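Bench automation at Skunulel

Skunulel is a contract sorting and kitting firm in Sonby. It was founded in 2000 and employs 80 people. Since March the company has been developing small desktop robot arms for its light kitting work, in which small parts are picked up one at a time and placed in position for packing. The arms are built and tested in-house by a group of four employees, three of whom came from the packing floor.
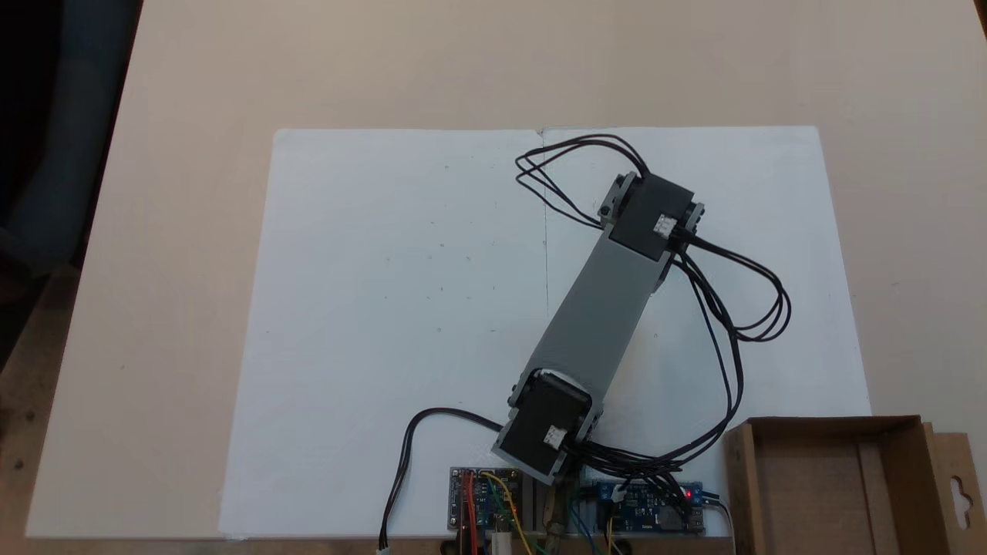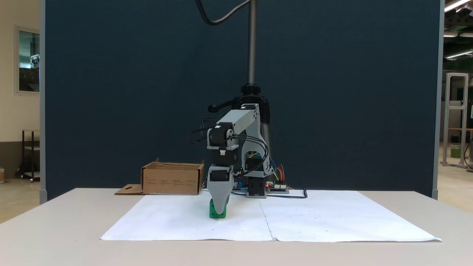

The arm on its white work sheet, with black servo motors and control electronics near the base.

Background

Kitting at Skunulel was done entirely by hand until the project began. A kit consists of several small items placed in a tray in a fixed order, which is then checked and boxed. Workers sat at individual benches and were assigned a product for the whole shift. The same reach and grip could be repeated up to 400 times in an hour on simple products, and sore wrists and shoulders were the most common complaint recorded in the company's health log.

Management first looked at buying a finished packing line from Kaczorowski, an equipment dealer in the region. The offer was turned down. The line was designed for long runs of one product, while most orders at Skunulel are short and change several times a week. Noeline Rutherford, the operations manager, proposed small arms that could be set on an ordinary table and moved between jobs.

Design and testing

The arms use hobby-grade servo motors and off-the-shelf control boards. Parts that wear out can be changed at the bench with hand tools. Pick positions are taught by an operator, who moves the arm to a point and saves it. Early tests used plain blocks in place of customer parts, and a run of 1,279 picks was logged before the first real product was tried. Most failures in that run were missed grips caused by a part lying slightly out of position. A smaller number came from cables catching during a turn of the arm, and the cable routing has been revised twice.

The arms are slower than an experienced packer. They are used mainly for the first items in a kit, which tend to be the same from one order to the next. A person adds the remaining items and does the check.

Effects on work

Two benches were in regular use by August 2023. Packers at these benches look after one arm each. They load parts, clear missed picks, and finish the kits. Shifts at the arm benches are limited to half a day, and workers trade places with the hand benches at lunch.

No jobs were cut when the arms were introduced. The company agreed with staff in writing that hours would not be reduced on account of the project before the end of its second year. A new pay grade, bench operator, was created for packers who complete a six-day training course in teaching positions, changing servos, and reading error codes. The course is taught by Gregor Mowat, a former packer who joined the building group at the start.

Reception among employees has been mixed. Those who completed the course have generally reported less strain and more variety. Others have said that waiting for the arm is tiring in its own way, and that talk between neighboring benches has dropped because the operator has to watch the machine. Older staff also raised the question of piece bonuses, which had been tied to individual speed. These were replaced with a shared bonus for each row of benches, a change that some of the fastest packers opposed.

Later plans

A third bench is planned for the Pikarska building, where returned goods are sorted. Returned items vary more in shape and condition than new ones, and the group has not decided whether the present gripper will be suitable for them.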